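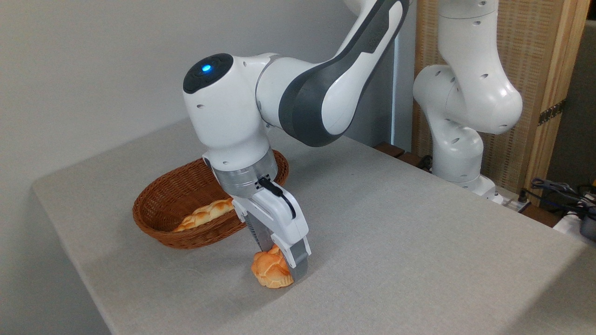 *Two glazed rolls, one in the wicker basket and one on the cloth.*

The bread basket nearly disappeared from Australian tables. Restaurants started charging for bread, then serving it on boards, and at home the loaf stayed in its bag beside the toaster. In Cotley, a town of 3670 people, it has hung on, mostly thanks to the bakery on the main street.

Dangate Bakery opens at six in the morning and sells out of knotted rolls well before lunch. On a busy morning it bakes 400 of them. They are enriched with egg and a little butter, glazed before they go in the oven, and sold singly or in a paper bag. Locals take them home for soup, for barbecues and for the long Sunday-style lunches that seem to happen on any day the weather suits.

A braided crust does more than look good. The twists give the roll extra surface to brown, and they make it easy to pull apart at the table without a knife. The high parts of the plait colour first and the folds stay pale, so a good one is never the same shade all over.

The dough isn't difficult. Divide it into ropes, let them rest for ten minutes so they stop springing back, then plait them loosely. Tight plaiting is the usual mistake. The dough needs room to rise, and a tight braid will split along the side in the oven. Brush with beaten egg once after shaping and again just before baking.

The basket matters too. Wicker lets air move under the bread, so the bottom crust doesn't go soft the way it does on a plate. An oval shape suits a long loaf, which can lie on the diagonal if it's a bit too big. A low rim is best for the table, as people can reach in without tipping the whole thing over.

Jident, the homewares shop two doors down from the bakery, keeps a shelf of baskets, most of them second-hand. Check the rim before you buy. If the rolled edge is firm and no strands have lifted, the rest will usually last. Old baskets hold dust in the weave, so give them a going-over with a dry pastry brush, then wipe with a damp cloth and leave them in the shade to dry. Full sun makes the cane brittle.

A plain cloth underneath catches the crumbs and the flakes of glaze. Grey or natural colours are forgiving, and the whole lot can be shaken out over the back step afterwards.

Plaited rolls are best on the day. After that, 3 minutes in a hot oven brings the crust back – a microwave only makes it chewy. Anything left after 2 days can be sliced for bread and butter pudding, which the Aguirre tearooms at the other end of town have on the menu from July.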